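Capítulo 2
A mesa de trabalho e o que ela faz com a nossa atenção

Quando comecei a dar aulas de ergonomia, eu falava de cadeira durante semanas. Altura do assento, apoio lombar, ângulo do joelho, tudo muito certinho! Aí um aluno, o Evaristo Jaramillo, levantou a mão e perguntou: professora, e a mesa? Fiquei sem resposta boa (e olha que eu adoro responder).

Passei a reparar nas mesas dos outros. Na Vistden, onde dei um curso curto em abril, pedi que cada um anotasse durante 24 horas toda vez que parasse uma tarefa para procurar alguma coisa: o carregador, a caneta, o papelzinho com a senha. As anotações vieram cheias, e quase todas falavam de objetos que estavam ali mesmo, ao alcance da mão.

Neste capítulo vamos trabalhar com duas ideias. A primeira é a zona de alcance, aquela área que o antebraço percorre sem que a gente precise esticar o ombro. A segunda é o que eu chamo de ruído de superfície, ou seja, tudo o que fica à vista e não serve à tarefa do momento. Cabos entram aí, e lanche também (eu sei, eu também como na mesa).

Antes de seguir, pegue uma folha e desenhe a sua mesa como ela está agora, sem arrumar nada. Vamos usar o desenho no exercício do fim da seção.
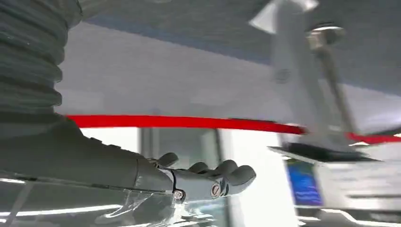
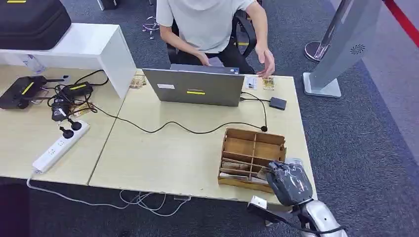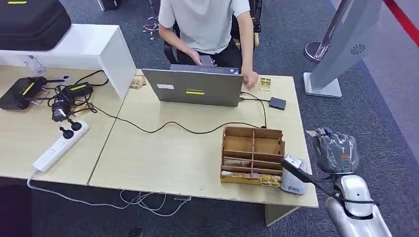 Figura 2.1 Na segunda e na terceira fotos, posto de trabalho com notebook aberto e cabo atravessando o tampo.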